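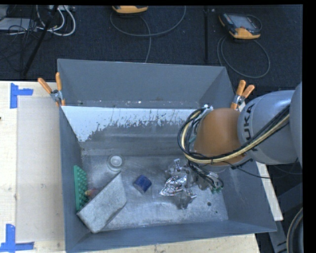 **Skollska, 29/08/2020.** Nornomier is delighted to release Tanui, a grasp planning toolkit for robot arms that pick mixed objects out of bins. It's free to download today, with full source code and documentation.

Tanui takes a depth view of the bin, proposes up to 300 grasps and throws out any that would bring the arm or its cabling into the walls. What's left is ranked, and the best grasp goes to the controller as a complete path, including the way back out. Objects close to a side or a corner have always been the hard part, so this release has a new wall clearance check with its own settings file.

"We wanted people to see why the planner chose what it chose," said Hamisi Laizer, who leads the planning work. "Every rejected grasp is kept with its reason, and you can step through them one at a time. I've lost whole afternoons to that viewer and loved it!"

The download comes with 2,000 recorded picks for testing changes without an arm, plus drivers for 3 depth cameras.

"Our testers at Wisley sent us some wonderfully awkward bins," said Lutfa Saha, who looks after perception. "Shiny and see-through things still give us patchy depth, and we're working on that next."

An update with better handling of missing depth is planned for September. Bug reports and recordings are very welcome through the project's issue tracker.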